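Home | Fight Notes | Training | Archive | Contact

28th September
By Sølve Berge

I got home from the Flendmont card at some awful hour and I still couldn't sleep, so you're getting this one early! Over 2,000 people in that hall and every one of them was standing for the main event. Halvorsen by rear naked choke in round 2, after losing the first pretty clearly. I had him down on my card and I was already writing the sad version of this post in my head.
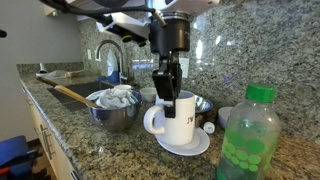
Mug and saucer on the granite.

What changed was the clinch. In April he kept reaching for the head and getting turned into the fence, and last night he went straight to the underhook and stayed there - so patient, so mean. The official gate was 3,915, by the way, which beats the spring show easily.

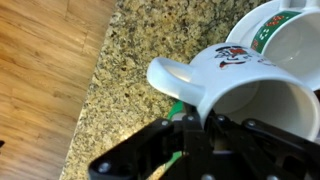
The undercard deserves way more love than it will get. Worska against Curkent was my favorite fight of the night, six minutes of scrambling before anybody landed a clean punch, and I loved all of it. Curkent hit a foot sweep that put Worska on his side as flat as that white mug, and he still popped back up and took the decision! I've been trying that sweep at the gym for months and I mostly kick people in the shin. Rematch please, and make it five rounds. I'll be buying my ticket the minute they go up.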